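Home | Ask Me Stuff | Make It | Outdoors | Grown-Ups' Corner

WHY DOES A SWEATER STRETCH?
July 6, 2023

Put on a T-shirt and pull the bottom of it. It moves a little, right? Now try the same thing with a sweater or a pair of thick socks. Whoa! Way more stretch, and then it slides back when you let go. I used to think sweaters were made of something rubbery. Nope! Lots of them are plain old wool or cotton, and the stretch comes from the way the yarn is put together.

Grab a shoelace and pull both ends. It's pretty stubborn, because a straight string has nowhere to go. Now lay it on the table in a wiggly snake shape and pull again. The wiggles flatten out and the snake gets longer! Knitting is rows and rows of wiggles like that, and every wiggle is a loop that hooks through the loop below it. When I knit a scarf at home I put 31 loops in each row, and it took me until October to finish (I'm slow).

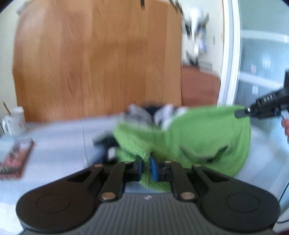
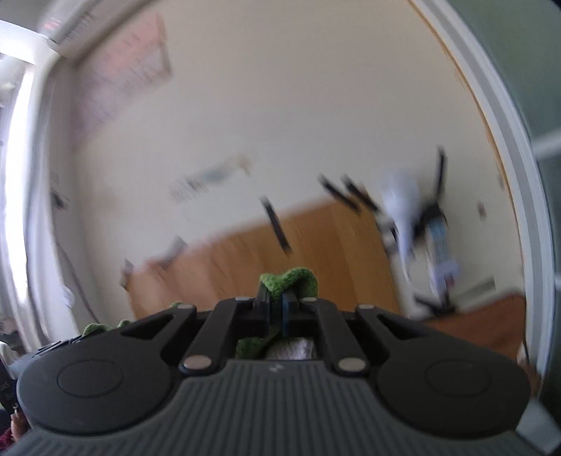
Knitted things also come in different patterns, and the pattern changes how far they stretch. Plain knitting is pretty smooth on one side. Ribbing is the one with little ridges, and it's super springy, so people love it for cuffs and collars and the tops of socks. The green knit in the first picture has fine ribbing over toward the right, and the left part is bumpier and all bunched up. Go look in your own drawer and feel the cuffs with your eyes closed. I bet you can tell where the ribbing starts.

Want to test it? You need a ruler and 4 knitted things, like a hat, a sock, a mitten and a sweater sleeve. Lay one flat and measure across it. Pull it gently sideways, measure again, and write both numbers down. Then try pulling it the long way. Most knits stretch more sideways than up and down! Please ask before you yank on somebody's best sweater.

If a loop gets snagged, don't cut it. Show a grown-up, who can usually poke it back through with a blunt needle.

We use cookies to remember which pages you liked. OK | Tell me more

More from Ask Me Stuff
Why do socks get fuzzy?
How is yarn made?
11 knots to try with one rope
What makes a zipper zip?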